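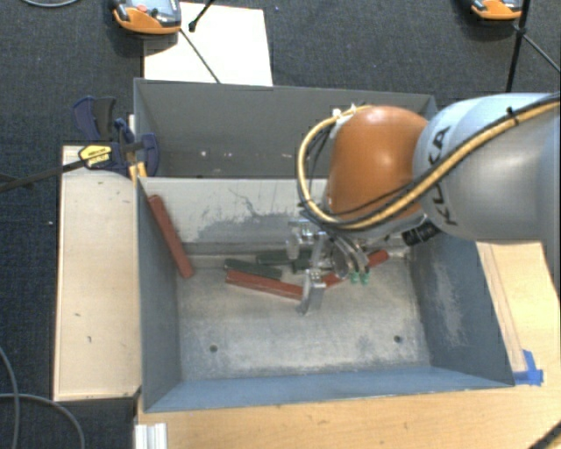
Issue 107

WORKSHOP NEWS

Bin picking: progress on the shared arm

The KUKA arm now has its cabling dressed and its gripper plumbed, and work has moved on to picking from the bins. Mohandas Kandasamy and Apolline Brunet have done most of the building since May. Members who have not been in for a while should read the notes on bench use at the end.

The task is simple to state. Long, narrow blocks, red and dark green, go into a metal bin in no particular order. The arm reaches in, takes one and moves it to the second bin directly behind. Blocks lying clear of the walls are easy to pick. A block leaning in a far corner is harder, as the gripper has to come in at an angle and the cable loop beside the orange joint needs room to swing.

That loop was the main job of the last few weeks. The first version was too short and pulled tight when the wrist turned past a certain point. The second was long enough but caught on the bin rim. The present one runs down across the silver link, passes below the joint and curls up in a wide loop, with a small black tie higher up and white fasteners at the top. Khang Lã ran it through 231 wrist movements at low speed without a snag. Please do not add further ties to the bundle. It needs to slide a little.

The curved finger has a hooked tip, which the planner treats as a straight line. Approach height is therefore set by hand for now, and the tip stops just above the bin floor. Shadi Zoubi is writing a proper model of the gripper for Jonano, our planning code, and expects the hook to be included in the next release. Until then, leave the height limit alone.

The two bins are held together at the left by a bar clamp. Blue tape on the tabletop gives a rough corner for the front bin. If the bin has shifted, bring it back to the tape, check the clamp, then run the short calibration routine. The routine takes 33 seconds and asks for a block to be placed at the centre of the floor. Skipping it gives picks that miss to one side, as last month's log shows at some length.

Bench notes. Keep feet and chair wheels off the grey cables on the carpet. Return blocks to the front bin after use. Faults go in the red book, with the program name and the time.

Ha-neul Jeon is taking bookings for arm time. New users need an induction of 2 hours before running anything above low speed.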